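Workshop > Notebooks > Laundry corner

Wednesday, August 5, 2026

Day two of getting the laundry corner into shape. Fedir Palamarchuk wants it usable for the textile wash tests. I want it usable for my socks. We have agreed to call these the same goal.

Machine first. It still had darks in the drum from somebody's load, and the beige linen-look cloth was hung over the rim. Tobiloba Usman says that cloth is sample 23. I had it down as a curtain.

Cords on the upper shelf: still a tangle around the black power strip. I own 10 cable ties and have used 4, all on something else.

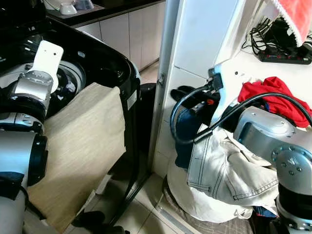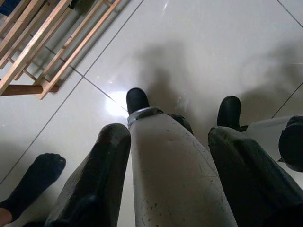 Floor and rack

White tile, polished, shows everything. The slatted rack stays where it is for now. I asked for the Tritberg, Fedir ordered the Stiltberg, and we don't discuss it.

Shoes off on the tile is still the rule. Dark socks pick up lint, so wear what you like but don't come to me.

To do
- sort the darks, find their owner, be polite
- label sample 23 so it stops looking like a curtain
- cable ties (Obi has a bag of 100 and guards it)
- return the June wash log to the Grarnevik folder

2 comments | 4 shares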